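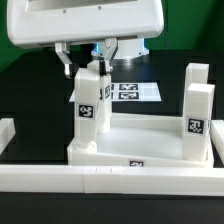 Page 9 of 284

Larnosside open day – who went?

ferrule_jim
Posted Tuesday, 8:14 pm

Back from the Larnosside open day and my feet are killing me, but what a good afternoon! They had both bays open, the machine shop was running, and you could walk right up to the tape line on every station except the welding cell. I spent most of my time at the Uvari bench, the one with the white blocks and the tray on the black table. Must have stood there through four or five runs. If you missed it this year, put May on your calendar for the next one, because they told us it will be the same month again.

Parking was free after all, by the way. The sign at the gate is old.

plumbline
Posted Tuesday, 8:31 pm

I was there! Green wall at the back, right? I must have been standing near you. I had my daughter with me and she would not leave that table. She wanted to know what the square black-and-white patterns were for and the guy running it got down on one knee and explained the whole thing to her: each pattern is different, the camera finds the corners, and from that it can work out which block it's looking at and how it's turned. She got it faster than I did.

Kornél Medve, his badge said. Very patient man.

oldtoolcrib
Posted Tuesday, 9:02 pm

I'll be the grump. I liked the day, I really did, and the coffee was better than last time. But putting blocks in a tray? I ran a packaging line for years and we had pick and place that would do a whole case in the time it took that arm to make up its mind. With markers stuck on everything you've done the hard part for it already. Show me the same thing with bare blocks and I'll clap.

The Carvalho conveyor in the other bay was much more impressive to me. That thing was moving.

ferrule_jim
Posted Tuesday, 9:20 pm

Quoting oldtoolcrib: "With markers stuck on everything you've done the hard part for it already."

Fair, but I think you're judging it as a production cell and it was a teaching bench. Tall skinny blocks standing on end are nasty things to set down next to each other. Look at how tight it gets in the picture, with one standing right in front of the one the gripper has hold of. You come in a little crooked and you knock the neighbor over, and then the neighbor takes out the next one. I saw that happen on the second run and the whole crowd groaned – then it stopped, took another look, and Kornél stood them all back up by hand. He said they leave the failures in on purpose when there's an audience.

And yes, the conveyor was great too.

shimstock
Posted Tuesday, 9:47 pm

Could somebody who was there tell me what the gripper was like up close? I'm building a small two-finger one for the club table and I keep going back and forth on the tips. Jim's picture shows a metallic tip with a little white pad on it, on the left finger anyway. Is that rubber?

plumbline
Posted Tuesday, 10:05 pm

I asked that one! He said silicone, cut from sheet and glued, and that they swap them when they get shiny. He had a bag of spares in his shirt pocket. He let my daughter squeeze one and she wanted to take it home, of course.

Parallel fingers, so they stay facing each other the whole way in. He said for flat-sided parts he wouldn't bother with anything fancier.

shimstock
Posted Tuesday, 10:11 pm

Perfect, thank you. Silicone sheet it is. I was about to spend real money on molded ones.

kettle_and_lathe
Posted Wednesday, 7:38 am

Morning all. I did the early tour, so I got the talk before the crowds came in. A few things I scribbled down, in case they're useful:

The blocks are printed, and they're on their third version. The first ones had no foot and fell over if you shut a door. They run the bench against a log and were at 3744 placements when the doors opened. The white bar along the front of the table comes in sections and is there to stop a dropped block from rolling off onto somebody's shoes (that's what we were told, anyway). The blue ring on the robot's base is a status light. Blue was fine. I didn't get to see what the other colors looked like.

The sheet lying flat behind the tray has the same sort of markers on it and that's their reference. If someone bumps the table, they can check against it without measuring everything over again. I thought that was clever and I'm going to steal it for my camera setup on the mill.

oldtoolcrib
Posted Wednesday, 8:15 am

Okay, the reference sheet is a nice idea. I'll give them that. We used to lose half a shift when a forklift nudged a fixture.

Still say it's slow.

kettle_and_lathe
Posted Wednesday, 8:22 am

It is slow! They had it turned way down for visitors. There was a card on the wall saying so, next to the fire extinguisher, where you'd never read it.

oldtoolcrib
Posted Wednesday, 8:40 am

Well, I didn't read it.

tamsin_r
Posted Wednesday, 12:16 pm

Does anyone know if they do group visits outside the open day? I teach shop at a middle school and this would be so good for my eighth graders. I don't need the whole building, just that bench and someone willing to answer the same question over and over.

ferrule_jim
Posted Wednesday, 12:50 pm

They do. Ask at the Plulport desk, not the main Larnosside number – Plulport handles the bookings for both bays. When I took the scouts we had to keep it small and everybody needed closed shoes. The front desk said they had almost 2000 people through the doors this time, so they may be catching their breath for a week or two.

plumbline
Posted Wednesday, 1:04 pm

Tamsin, ask for Kornél if you can. And bring a kid who asks a lot of questions, he seemed to love it.

tamsin_r
Posted Wednesday, 1:09 pm

I have a whole room of those. Emailing them on my lunch break, thanks!

shimstock
Posted Wednesday, 6:33 pm

Jim, did you get any pictures of the conveyor? Mine came out blurry and I want to see how they did the side rails.

ferrule_jim
Posted Wednesday, 7:02 pm

A couple. I'll start a new thread for the Carvalho stuff after dinner so this one doesn't wander off.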